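Flotonora: two-hand recording, alignment and replay tools for hand-held grippers

Welcome, and thanks for taking the time to look in. Flotonora is the set of tools we use at Rillmont to turn demonstrations done with a pair of hand-held grippers into something a two-arm controller can learn from. It started as a folder of scripts that lived on one workstation and got copied around far too often, and this repository is our attempt to give those scripts a proper home, with tests, sensible names and a data card at the end so you know what you're getting with the sample episodes.

If you've come over from the older Imholm package, most of what you know still holds. The config files read the same way, the episode folders have the same shape, and the one big change is the clock handling (please read the section on that before you convert anything you care about).

What's in the box

flotonora-record writes the raw streams to disk while someone is demonstrating. It does as little as possible on purpose. Every stream goes into its own file with its own timestamps, and nothing is resampled or thrown away at this stage.

flotonora-align takes a raw episode and puts the streams on one shared timeline. This is the part we've spent the most evenings on.

flotonora-segment proposes cut points, such as first contact, both hands in contact, and release. It's a helper and it makes mistakes, so there's a small review window where you can drag the cuts to where they ought to be.

flotonora-replay plays an aligned episode in the viewer, or sends it to the planner as a pair of reference paths. The planner itself lives in a separate repository called Wiegand, and you only need it if you want to check whether your arms could follow the motion.

Getting started

You'll want Python 3.10 or newer and a Linux machine. People have had the viewer running on a Mac, and we're happy to hear about it, but we don't test there.

pip install flotonora
flotonora-record --config configs/two_hand.yaml --out episodes/
flotonora-align episodes/
flotonora-segment episodes/ --review
flotonora-replay episodes/ --viewer

If the second command complains that it can't find one of the grippers, unplug both, plug the left one in first, wait for it to show up in the device list, and then plug in the right one. We know this is clumsy. There's an open issue for it and a half-finished branch that gives each side a fixed name, and we'd welcome a hand with it.

A word about clocks

The left gripper, the right gripper and the camera each keep their own time, and they drift apart slowly over a session. The old package lined everything up once at the start and hoped for the best, which was fine for short one-handed tasks and pretty poor for anything where two hands have to agree. Flotonora re-estimates the offset all through the episode and writes the correction it used into align.json, so you can see what it did and undo it if you disagree.

Episodes converted with the Imholm package should be converted again from raw. Please don't run flotonora-align on top of an episode that has already been aligned! It'll refuse by default, and the --force flag is there for our own tests.

Control and planning notes

We store each gripper's pose relative to the camera, and also the pose of the right gripper relative to the left one. The second number matters more than you'd think when two fingers are pushing on opposite ends of the same thing. A controller that tracks both hands perfectly well on its own terms can still squeeze too hard or let go, simply from small errors pointing in opposite directions. Our reference controller in examples/ tracks the relative pose tightly and lets the shared motion be a bit softer, and we'd suggest starting from that before you write your own.

Planning is done in chunks of 32 steps, with a fresh plan requested before the last one is used up. You can change the chunk length in the config. Shorter chunks react faster and look more nervous, longer ones look lovely until something slips.

Data card: the sample episodes

The sample set has 2000 aligned episodes, with the raw streams kept next to them. Poses are stored at 50 Hz. We hold out 40 episodes as a fixed check set, listed in splits/check.txt, and we'd be grateful if you'd leave those out of training so that results can be compared.

The tasks are tabletop ones done with two hands: pushing, holding, turning and lifting everyday containers.
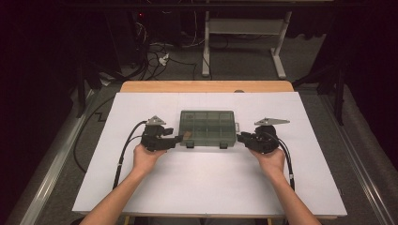 Two-hand contact on a green organizer box, one gripper finger at each end.

See-through plastic deserves a note of its own. Our object mask model was trained mostly on solid things, and a translucent lid over a white board gives it very little to hold on to. It tends to find the latches and the ridges between compartments and then lose the flat parts in between. We've left those masks in the release with their confidence values, and the loader skips the low ones unless you ask for them. If you're working on perception, they may well be the most useful masks in the set.

Cables are the other thing to watch for. The ones coming out of the grippers sometimes get picked up as part of the hand, mostly when they loop out to the side. The mask cleanup step in flotonora-align trims the worst of it, and --no-trim turns that off.

Known gaps

Force is not recorded. You get finger opening and pose, and contact is worked out from those, so treat the contact labels as a good guess.

Everything was recorded at tabletop height. We wouldn't expect a policy trained only on this to do well reaching up to a shelf or down to the floor.

The segmenter is weak on releases where one hand lets go well before the other. Review those by eye if they matter to you.

Changes

2023-07-09: running clock correction, new relative pose fields, review window can now be driven from the keyboard.
April release: first version split out from the Imholm package.

Questions, bug reports and small fixes are all very welcome on the issue tracker. If you're reporting an alignment problem, please attach align.json and the config you recorded with.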